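Keeping House on Paper: An Evening Course in Household Records
Handout for the third session, Nonby Adult Learning

Welcome back, everyone, and well done for braving the rain last time! This session is the one I always look forward to, though I know some of you have been dreading it, as it means going home and opening that drawer. You know the one. It has the boiler guarantee in it, and a takeaway menu, and four years of letters from the water company, and you have been meaning to sort it out ever since you moved in.

We said in the second session that a paper is either doing a job or it has finished its job. Tonight we are going to put that to work. Bring your heap to the table, sit down with a cup of something, and don't try to read every word. You want the date, who it came from, and whether anybody could reasonably ask you for it again. That's all, at least on the first go through.
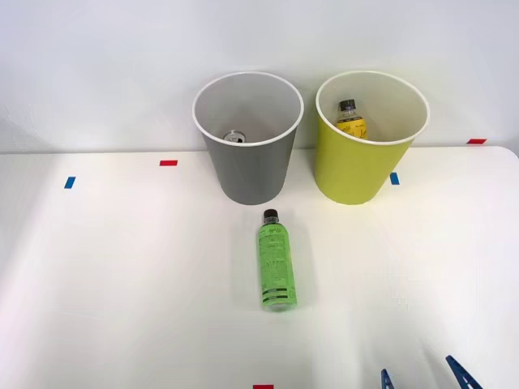

Page 3

Most people find that the first sorting goes quickly and the second one drags. The first is bills and circulars, and there's no pain in those. The second is where you come across the letter from an old landlord, or a receipt for a sofa you no longer own, and before you know it half an hour has gone by (I once lost an entire February afternoon to a box of bus timetables, so I'm in no position to scold).

If you are using the Bellis workbook, turn to the sorting sheet and fill it in as you go. If you'd sooner use an ordinary exercise book, rule three columns: what it is, where it will live, and when you'll look at it next. The last column is the one people leave blank, and it's the one I'd most like you to fill in, even if you only write "spring".
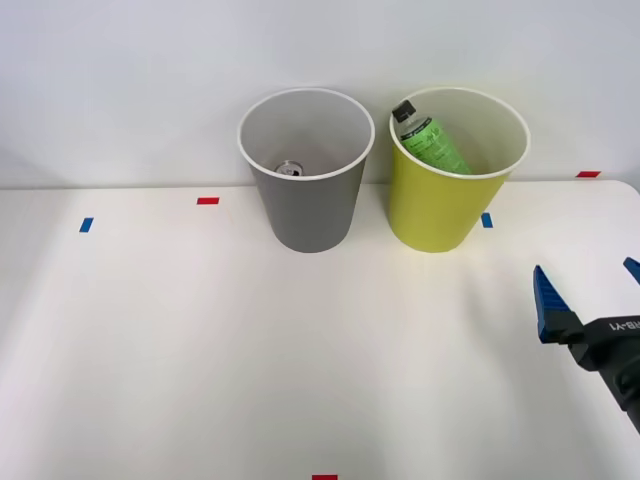 What to keep, and where

Anything to do with the house itself goes in one folder: deeds or tenancy agreement, insurance, guarantees, the name of whoever last looked at the roof. Anything to do with a person goes in a folder with that person's name on the front. Couples sometimes like to share a folder, and I would gently talk you out of it, having seen how the arguments start. 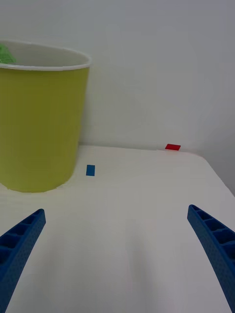

How long should I keep an ordinary household bill?
Keep it until the next one has come and you've checked that the two agree, then hang on to one full year's worth for comparing. Bills that back up a tax return or a claim need keeping for longer, so put those in a folder of their own and check the current rules before throwing any out.

Now, a word about numbering. Our practice pack, the Masach family papers, has 208 sheets in it, and when you first tip them out it does feel like a great many. Number each one in pencil in the top right corner before you move anything. It's dull work, I do know, but if the pile goes over (and in this room, with that door, it may well) you can put it all back as it was. 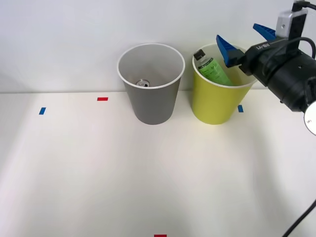 Once the numbers are on, start your index at sheet 1 and give each sheet a single line. Please don't be tempted to write a little summary. "Gas, March, paid" is plenty. Anyone who gets as far as sheet 100 before the tea break is doing splendidly, and anyone who doesn't can carry on at home, as the packs are yours to borrow until the course ends.

For next time, please read the chapter on shared accounts and bring one folder from home, finished or otherwise. Pencils and spare index sheets are in the cupboard by the sink.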